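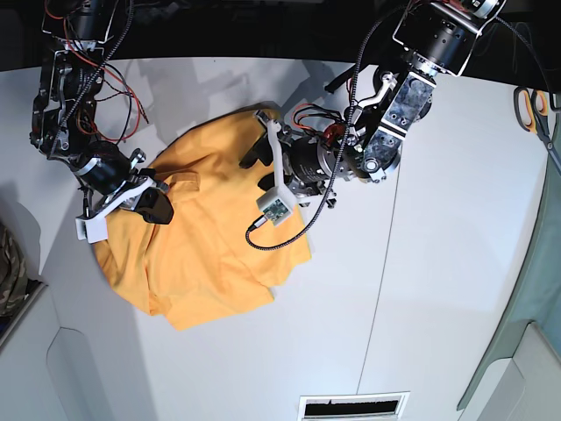 Both grippers on the crumpled shirt.

Teleop demos for shirt folding: operator keeps hesitating at the start, do I keep those episodes?

Asked by Zinhle Fourie, December 2, 2021
Tags: teleoperation, imitation-learning, two-arm, cloth

I'm recording demonstrations on a two-arm setup. The operator drives both arms by remote control and folds a short list of garments from a crumpled start. We have 290 episodes so far, most of them on a yellow cotton shirt. Episodes are capped at 60 seconds.

The folding part is fine. The trouble is the first stretch, when the shirt is in a heap and the operator has to find something to pull on. He puts both grippers down on the cloth, stops, looks, moves one finger a little, stops again. In many episodes the arms barely move for six seconds or more. After training, the policy goes down to the shirt and stays there. Sometimes it never leaves.

Things I have tried:
Dropping every episode with a long pause. That left too few, and the ones left all had easy starts.
Asking the operator to go faster. He then missed the cloth more often.
Training longer. No change.

Should I cut the pauses out of the recordings, or record everything again? Also, is it a problem that one of the cables sometimes rests on the shirt while he works?

3 answers

Costel Lazarević
Accepted answer

Cut the pauses, but not all the way. The policy sees a large number of frames where the arms are down on the shirt and the right action is "don't move," so it learns to sit there. If it has no memory of earlier frames it can't tell the start of a pause from the end of one.

What we do at Prurkau is go through each episode and find the stretches where both arms move less than a small threshold and the grippers don't change. We keep the first few frames of each stretch and the last few, and drop the middle. Check the gripper signal as well as the joints. A slow close on cloth can look like no motion if you only read joint angles, and if you cut that you lose the grasp. Watch a handful of the trimmed episodes played back before you train on them.

Then change how you record from here on. Let the operator look at the heap before the recording starts and decide where the first grasp goes. If he can see the collar, he starts at the collar. If he can't, he lifts whatever is on top, shakes it out once and lets it drop. Write that down and have every operator do the same thing. Half of the hesitation is a person making up a plan with the clock running, and two people will make up different plans.

I would not throw out the 290. Trim them, add new ones with the rule, and compare.

On the cable: yes, I would fix it. It drags on the cloth and pulls folds out in a direction neither gripper asked for. It also hides part of the shirt from the cameras. Tie it back along the arm with enough slack for the wrist to turn all the way.

Comment from Zinhle Fourie: Trimming helped a lot, thank you. It still stalls when the collar is underneath. Recording more of those now.

Comment from Costel Lazarević: Start some episodes already in that state so you aren't waiting for it to come up by chance.

Pieter Mokoena

Agree with most of the above. One thing to add is the view the operator gets. If he only has a top camera he can't judge how far the fingers are above the cloth, so he lowers them, stops and checks. We moved the operator's seat so he could see the table from the side and the stops got shorter that same afternoon. Be careful with this, though. If he is using a view the policy doesn't get, he will do things the policy has no way to work out from its own cameras. A low side camera that gets recorded with the rest is the better fix if you have a spare.

Also clear the table edges. Tools and other cloth near the work area end up in the recordings, and if they stay in one spot for all of your episodes you may be surprised what happens when somebody moves them.

Dumisani Buthelezi

Just get more data. We had 659 episodes for towels and it worked ok

Comment from Pieter Mokoena: Towels don't have sleeves. Did you trim yours?

Comment from Dumisani Buthelezi: no, the operator was pretty quick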